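### 4장. 시뮬레이션 셀에서 그리퍼 영점 다시 잡기

앞 장까지 따라오셨다면 Skillon 셀 파일이 오류 없이 열릴 거예요. 이제 제가 제일 자주 하는 작업, 그러니까 그리퍼 영점 맞추기로 넘어갈게요. 실제 셀에 손대기 전에 저는 무조건 시뮬레이션에서 먼저 해 봅니다. 예전에 이걸 건너뛰었다가 Ostmont 현장에서 핑거 한쪽을 작업면에 그대로 박은 적이 있거든요. (Harish Grewal 씨가 아직도 그 얘기를 꺼냅니다...)

**시작하기 전에**

- 컨트롤러 설정 파일을 다른 이름으로 복사해 두세요. 저는 뒤에 `_before`를 붙여요.
- 속도 제한은 30%로 내려 둡니다.
- 다른 창에서 같은 셀을 열어 놨다면 닫아 주세요. 저장할 때 꼬여요.

**순서**

1. 셀을 불러오고 물리 엔진은 일시정지 상태로 둡니다. 바로 재생하고 싶겠지만 조금만 참아 주세요!
2. 관절 패널에서 `home`을 눌러 팔을 기본 자세로 보냅니다.
3. 그리퍼를 매트 위쪽으로 옮깁니다. 작은 물체들 바로 옆까지 와도 괜찮은데, 아직 아무것도 잡지는 마세요.
4. 손목 링과 그리퍼가 만나는 부분을 확대해서 봅니다. 둘이 겹쳐 보이거나 틈이 벌어져 있으면 툴 오프셋 값이 틀린 거예요. 2장으로 돌아가서 값을 다시 넣어 주세요.
5. 뷰를 위에서 비스듬히 내려다보는 각도로 돌립니다. 저는 그림자도 꼭 켜 놓고 봐요. 높이가 어느 정도인지 감 잡기에 이만한 게 없더라고요. 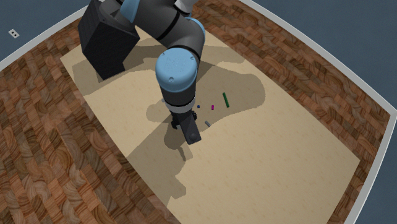 *그림 4-1. 매트 위로 내려온 팔과 빈 그리퍼. 오른쪽에 작은 물체 네 개가 놓여 있다.*

6. 자세가 마음에 들면 `Tool > Zero`를 열고 핑거를 완전히 닫은 다음 값을 기록합니다.
7. 핑거를 끝까지 열고 한 번 더 기록해 주세요. 두 값의 차이가 16보다 작으면 스트로크가 제대로 안 읽힌 거니까 6번부터 다시 하시면 됩니다.
8. 물리 엔진을 재생하고 Z축으로 2mm씩 내려 봅니다. 접촉 표시가 뜨면 바로 멈추고, 그 높이를 `mat_contact` 칸에 적습니다.
9. 팔을 다시 위로 올린 뒤 저장합니다. 올리지 않고 저장하면 다음에 열었을 때 접촉 상태에서 시작해서 팔이 덜덜 떨려요. 처음 보면 꽤 무섭습니다.

> **주의** 8번에서 스텝을 크게 잡지 마세요. 한 번에 쑥 내려가면 핑거가 매트를 뚫고 들어가 버리고, 그때 찍힌 높이는 쓸 수가 없습니다. 이 값을 실제 셀에 그대로 넣으면 수리비가 나와요.

> **참고** 물체를 건드려서 밀려났다면 손으로 하나하나 되돌리지 말고 `Scene > Reset objects`를 누르세요. 팔 자세는 그대로 남습니다.

**실제 셀로 옮길 때**

시뮬레이션 값은 출발점으로만 쓰세요. 저는 접촉 높이에 여유를 조금 더해서 넣고, 비상정지 버튼에 손을 올린 채로 천천히 내립니다. 볼트 조임 상태도 이때 같이 확인하면 편해요. 손목 쪽이 헐거우면 영점을 아무리 잘 잡아도 다음 날 또 틀어져 있더라고요.

`E-19`가 뜨면 그리퍼 통신이 끊긴 겁니다. 컨트롤러를 끄고, 케이블을 뺐다가 다시 꽂고, 켠 다음 6번부터 해 보세요. 그래도 안 되면 로그 파일을 Rianne Maes 씨에게 보내 주세요. 화면 캡처만 보내면 로그를 달라는 답장이 오니까 처음부터 같이 보내는 게 빨라요.

핑거 교체는 5장에 있습니다.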